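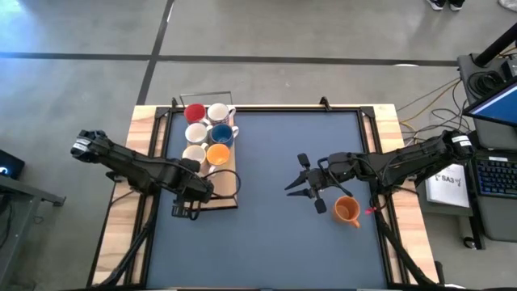

Tea fund and kitchen news

OK quick one as I'm writing this between meetings. The hot drinks fund closed the year at $2,398, well up on where we thought it'd be. Thank you to everyone who put money in the tin, and to Haf Cadwaladr for chasing the rest of us. Of that, $1,075 is already spoken for – new water heater for the second floor, ordered from Harries, should be in before the end of the month. The old one gets switched off the day the fitter comes. Bring a flask that day. Date on the kitchen door once I have it.

Coffee. We're going with the Vinier medium roast, at least until August. The tasting was close! Myfanwy Sayce's table wanted the dark one and said so, loudly, but the votes went the other way. Dark roast drinkers can still order a bag for themselves through Cadi Lloyd at the same price, names to her by the end of next week. Decaf stays as it is. Tea stays as it is too, apart from the peppermint, which got a new supplier after the last box tasted of cardboard.

Milk – please, please write the date on the carton when you open it. Marker is on a string by the fridge. It was on a string by the fridge. If you have the marker, bring it back. Oat milk is on the lower shelf in the door and comes out of the same fund, so no need to buy your own unless you want the barista kind.

Washing up. The dishwasher goes on at lunch and again at 6. Anything left in the sink after the second run gets done by whoever is on the rota, and this month that's me and Eleri Bellis, so be kind. Travel cups with rubber seals need doing by hand, the seals came out warped last time and Dwynwen Gronow is still waiting for a replacment from Zavbridge. Also no more teaspoons in the trash. We bought two boxes in the fall and I can find hardly any of them. Check your desk drawers, your bag, your car.

Cake table carries on as before, sign-up sheet is on the side of the fridge. Label anything with nuts in it. Eleri's lemon loaf recipe has been asked for by half the building and she says yes, it'll be in the next issue if she can work out the oven temperture from her grandmother's handwriting.

Contributions for the new year same as the old one, tin or bank transfer, put your name in the reference so Haf knows who it's from. Questions to me, or catch me by the kettle.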